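Workshop notebook / arm build
25 Mar 2023
3 comments | 5 shares

Continuing from the January entry. Bench for the real arm still not built, so all work is in simulation. Goal for now: settle the mount position before cutting steel for the stand.

Changed since last entry:
- Stand top set level with the counter, near enough. The old version sat lower and the elbow ran into its limit on every low reach.
- Physics step back to 5 ms. The shorter step gained nothing and doubled the run time.
- Planner swapped from Nusta to Wudora. Nusta kept returning paths through the wall.

Room is the stock Pusa apartment with the long marble counter. Target is the pump bottle near the right edge. Bottle mass set to 235 g, which is a guess. Need to put a full one on the kitchen scale. 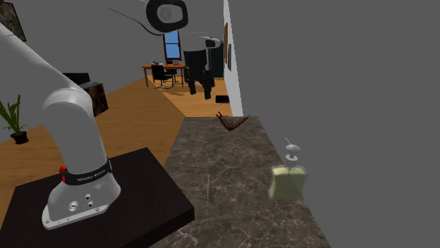 Sim view, arm on the black stand next to the counter. Bottle at right, pump nozzle up.

Open problem 1: thin white vertical line on the near part of the counter. Could be a stray rod in the scene file, could be the renderer. Check the object tree first. If it has a collision shape the planner will route around it and the reach numbers are no good.

Open problem 2: the crumpled reddish-brown thing toward the far end of the counter. Cloth or leaf, can't tell from this view. Leave it in as clutter, but look up the mesh name and write it here.

Ran more than 200 reaches with the bottle position jittered. Failures were mostly wrist limit, a few timeouts. Grasp on the flat body is fine if the approach is square to the wide face. Anything off-axis tips it. The pump top is not worth grasping, drop it from the candidate list.

Stand for the shop: Štefanec drawing, rev 9. The bolt pattern on the drawing does not match the base plate model. Measure the actual plate before drilling. Do not trust either file.

Next: fix mass, rerun with the old seed, log joint torques at full reach.

Contact | © Shop Notebook | Back to top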